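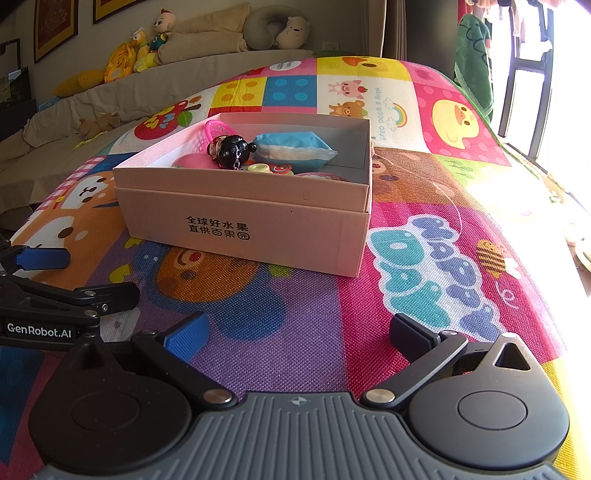 A reader in Jelville wrote to ask whether a gripper put together at home can be of any use to people who study automation, or whether the work is better left to those with a laboratory and a budget. The letter reached the magazine during the preparation of this article, and it states the matter well. The members of the Prurkstead shared workshop have been occupied with the same question for most of the year.

Last updated 12/11/2023
By the Workshops and Making Desk

The workshop occupies the rear half of a former print shop and is open to members four evenings a week. Its current project, known as Titero, concerns hand-held grippers: tools with two fingers that a person carries and operates directly, without a robot arm behind them. The purpose is to record how a person approaches, grasps and releases ordinary objects, so that the same movements may later be attempted by a machine. Much of the practice takes place in members' homes, where the objects are already at hand and the furniture has not been arranged to suit the equipment.

The choice of objects has received considerable attention. An early plan called for wooden blocks of equal size. Blocks are easy to measure, but members found that they taught very little. A box of toys is a harder and more useful exercise. A ball rolls when it is touched on one side. A roll of tape may be taken by its rim or across its width, and the two grips place very different demands on the fingers. A toy racket has a handle that invites one grip and a head that prevents another. Packets in plastic wrap are regarded as the most difficult items in general use, as the wrap slides over whatever is inside it.

Surfaces matter as well. The project's written guidance recommends that beginners start on a firm table and move to a sofa or bed only when they can empty and refill a box there with confidence. Soft surfaces give way under the fingertips, and a low approach that is safe on a table will press a small object down into the fabric. Printed mats and covers are welcome. A plain background makes the recordings easier to review, but few families live with one.

On the build itself, the workshop has been cautious. Of the eight grippers assembled on its benches, three were taken apart again within a month - two for worn pivots and one for a linkage that had been fitted in reverse. The builders now check each joint by hand before a tool leaves the room, and the fingertip pads are treated as parts to be replaced. Total spending on the home-built tools stands at roughly $2123, most of it for fasteners, bearings and printed parts that did not fit the first time.

Opinion within the membership is divided on the next step. One group would like to add a second hand to every exercise, so that a box can be steadied with one gripper while the other reaches inside. Another would prefer to improve the existing tool and has asked for a lighter handle, noting that wrists tire well before the end of a long session. A trial of both proposals is planned for the winter, with the handle to be tested first.

The workshop has also agreed to lend its drawings and parts list to a smaller group in Jelville, which intends to begin with a single gripper. Readers who wish to take part should be aware that bench space in Prurkstead is limited and that new members are asked to complete an introductory evening on hand tools before they join the project. Parts lists are available at the front desk during open hours.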